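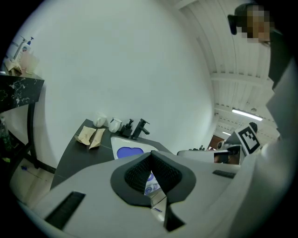 **Poonam Bhardwaj**, room layouts and household goods, Bostside workshop

Friday, started 9.20, washroom corner

Sink day! I've been looking forward to this corner since we finished the kitchen shelves, and it's a lovely one to work on. Everything a person does at a basin happens in an arm's length, so each object you put down changes the job for the next one. Notes below are mostly for me and Santosh, who takes over the corner on the next round, but Renu wants to copy bits of it for Clanard too.

**Back edge of the counter**

Keeping the tall things at the back. White cups towards the left, then the soap pump, then the tap. I tried the pump on the other side of the tap first (that's how I have it at home) and kept knocking the lever with my wrist when I went for soap. Moved it to the left and it felt right straight away. Black pump next to black tap looks smart as well, which pleases me more than it should.

The cups want a bit of air between them. Close together, you can't get your fingers round one without nudging the other into the wall. Handles: Soudabeh likes them turned out to the side, I like them pointing at me. We did both. No winner yet, so whoever sets up next, please write down which way you had them.

**Front and sides**

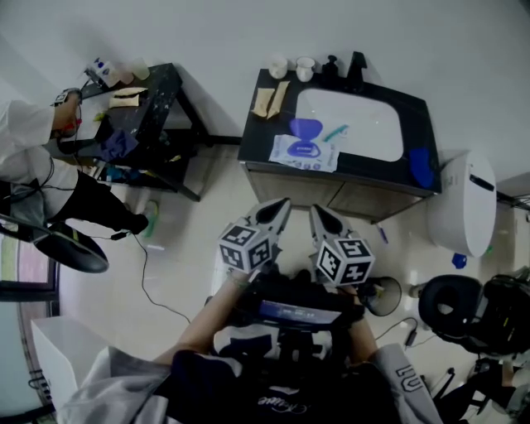 Soft things are the real fun of a washroom, and I think we've been underusing them. A cup goes back in the same place and looks the same every time. A cloth never does! Hang the blue cloth over the right front corner of the counter and it's a different shape on every go, with a different bit of hem to get hold of. Same cheerful trouble with the sponges: there's a beige pair on the left of the counter and more of them over on the black side table, so there's always a spare to bring across. I'd put the toothbrush at a slant beside the paper too, as it looks much more like something put down in a hurry than it does lined up square.

Order that worked best this morning:

1. Toothbrush away first, while there's still room to reach past everything.
2. Lift the blue hourglass-shaped thing, then the paper from under it. Don't slide them together, the paper creases.
3. Sponges.
4. Cloth last. It can double as a wipe for the front edge before you fold it.

Full tidy took me 3 goes to get smooth. Dae-han says 20 minutes is plenty for setting out and clearing once you know the order, and I agree with him now, though I'd have laughed at that at nine o'clock.

**Counter height**

Measured again after Renu's question. Our Matei sheet had 69 cm down for the old basin unit, and I think somebody has carried that number forward onto the page for this one. Crossed it out in pencil. Will check with the long tape
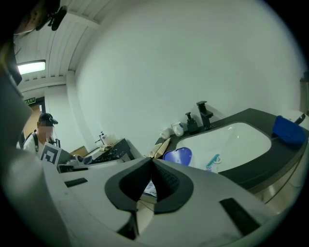
and write the proper figure on the inside cover, so please don't use the sheet until it's there. The Gilenetti order (110 cloths, mixed colours) depends on it a little, as I want a size that hangs well over the edge without reaching the cupboard handles. Too long and it catches when you open a door.

**Floor**

Have a look under the cabinet before you start! Found a blue-capped pen down there. If it's yours, claim it from me.

**Things to try next**

- Sponge inside a cup. Silly, but people do it, and getting it out one-handed is surprisingly good practice.
- Cloth folded in thirds against cloth folded in half. Soudabeh swears by thirds.
- A different mat of paper, something thicker. The thin sheet lifts at the corners when anyone walks by quickly.
- Swap the pump for one that's half full. I'd like to know how much more it tips when you press it off-centre.

Santosh, I've left the counter set as listed. Cups at the back, cloth on its corner. Start from the toothbrush.

Stopped 12.40 for lunch.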